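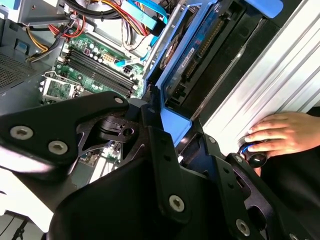 A visit to the computer workshop in Briltwood

Last month I could join a small group for the open day of Oltik, a company in Briltwood that takes old office computers and makes them ready for a second life, or takes them apart for their pieces. I have used a desktop computer at my work for many years, but I must confess that I had looked inside one only two times before. Therefore I was curious, and I wrote down more than was needed.

The bus from Erkstead stops at the corner of the street, and from there you walk along a long brick wall until a green door. We were asked to be there at ten in the morning. First there was coffee in a narrow corridor with coats on both sides, and then we received a paper badge and a pair of thin shoe covers. The shoe covers were too small for almost all of us.

The building was before a storage for garden seed. In the first hall the computers arrive on pallets, wrapped in plastic film. Our guide told us that 3000 of them pass this door in a year, most from schools and from offices that move to another address. Each one gets a sticker with a number, and the number goes with it until the end. I asked what happens when a sticker falls off. The answer was that then somebody has a bad afternoon.

After the hall comes the cleaning room, where the dust is blown out. We could look only through the window in the door, and it was very loud even so. On a shelf next to it they keep things which were found inside computers: coins, a key, a dried flower, a library card. I would gladly have stayed longer at this shelf.

The part that I liked the most was the room where the cases are opened. A desktop tower is put down on its side and the side panel is removed, and then you look into it from above like into a drawer. The guide explained the order of work. The processor is taken out early, and the socket stays open with its small metal lever up. The memory comes out as well, one stick after another, by pushing the latches at the ends of the slot. It asks for less force than I had thought. The hard disk is a special matter, as it can still have the letters and photos of somebody on it, and for this reason it is written in a separate list. 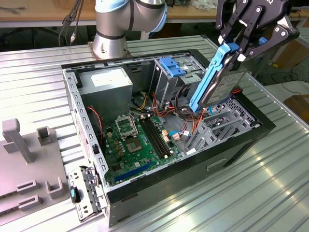

In many office towers the disk sits in a plastic holder, which is called a caddy. I did not know this word in this meaning, for me a caddy was a person who carries golf clubs! The idea of it is that you can change a disk quickly without looking for a screwdriver. Our guide said that a good caddy is worth keeping, even when the computer around it is not, because the thin plastic breaks easily and new ones for the older models are difficult to find. They have boxes of them, sorted by color and by shape.

The disks go to a locked cupboard and are erased there, in groups of 4. One disk can take a whole night. If the erasing fails, the disk is destroyed, and the customer receives a paper about it. A lady in our group wanted to know if she could bring her own old computer from the cellar. She could, on Monday between two and five, and it costs nothing.

We spoke also about cables. I always believed that the cables in a computer have their colors for decoration, but the colors of the power wires have a meaning: yellow is for twelve volts, red for five, orange for a bit more than three, and black is the ground. The data cables are another story and can have the color that the maker likes.

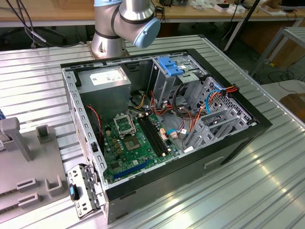

The power supply stays usually in its place until late in the work, when it is not broken. It is heavy, and all the wires begin there, so you must first free every plug on the board. For me the plugs were the most difficult part. We were allowed to try it on a practice board at a side table, and I pulled for a long time at the big power plug before I noticed that it has a small clip which you must press. My neighbor had hers out in a few seconds.

At the end we saw the small shop. A cleaned tower with keyboard costs less than I paid for my shoes, and there are bins with memory, cables and screws which you can buy by weight. There were 420 power cords in one wire cage, according to the sign on it. I bought one cord and a bag of screws that I do not need.

Lunch we had at Carré, a cafe across the street, where the visitors of the open day received soup for a lower price. It was pea soup, and there was enough bread.

Some practical points for who wants to go. The next open day is in August, in the morning only. The parking place is 600 meters away, behind the swimming pool, and the way is not marked well. Bring a sweater, as the first hall is cold also in summer. Children can come along from the age of ten, and bags must be left in the corridor with the coats.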